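Why Does Wood Have Lines?

Run your finger over a table, a shelf or a wooden spoon and look for lines. Some are wavy and some are nearly straight. They are called the grain, and they come from the way a tree grows.

## A tree grows from the outside

A tree gets taller at the tips of its branches. It gets fatter just under the bark. Every year a new layer of wood is added around the old ones, like putting on another sweater.

In spring there is usually plenty of water, and the tree grows fast. This spring wood is light in color. Later in the summer growth slows down, and the wood made then is harder and darker. One light band and one dark band together make one year.

When a tree is cut down you can see the bands as rings on the stump. Radu Bogdan, who runs a small sawmill, keeps a slice of an old pine by his office door. It has 21 rings on it, so the tree was 21 years old. His daughter has colored in the ring for the year she was born.

## How rings turn into lines

A ring is round, but a board is flat. So where do the lines come from?

Think of a carrot. If you cut it straight across, you get circles. If you cut it from top to bottom, the same parts show up as long stripes. A log works the same way. Most boards are cut along the length of the log, and the saw slices through the rings and leaves stripes.

If the cut passes near the middle of the log, the stripes are close to straight. If it passes nearer the outside, they bend into curves and long pointed arches. A tree is never perfectly round, either, and that adds some wobble.

## What about knots?

A knot is the place where a branch started. The trunk grew around the branch, and the grain had to bend to get past it. Knots are often harder than the wood next to them. Carpenters look out for them before they start sawing.

## Softwood and hardwood

Pine, spruce and fir are softwoods. They come from trees with cones, and many of them have pale wood. Oak, maple and walnut are hardwoods. The names can be confusing. Balsa is a hardwood, and you can dent it with your thumbnail.

## Looking at a tabletop

Pale wood is a good place to start, as the darker lines are easy to find. Look at the top from one side, then walk around and look again. A smooth finish can shine where the light hits it, and the lines are harder to see there. 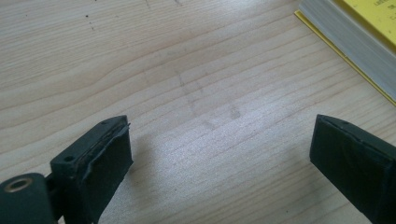 *Long, curving grain on a pale wooden tabletop, with a brighter patch where the light reflects.*

## Try it: a grain rubbing

You will need thin paper, a crayon with the wrapper off, and a piece of rough, unpainted wood.

1. Lay the paper on the wood and hold it still.
2. Rub the side of the crayon gently over the paper.
3. Move to another piece of wood and make a second rubbing.

Very smooth wood won't show much. An old fence board works well.

## Words to know

**Grain:** the pattern of lines in wood.

**Knot:** the mark left by a branch.

**Softwood:** wood from trees with cones, such as pine.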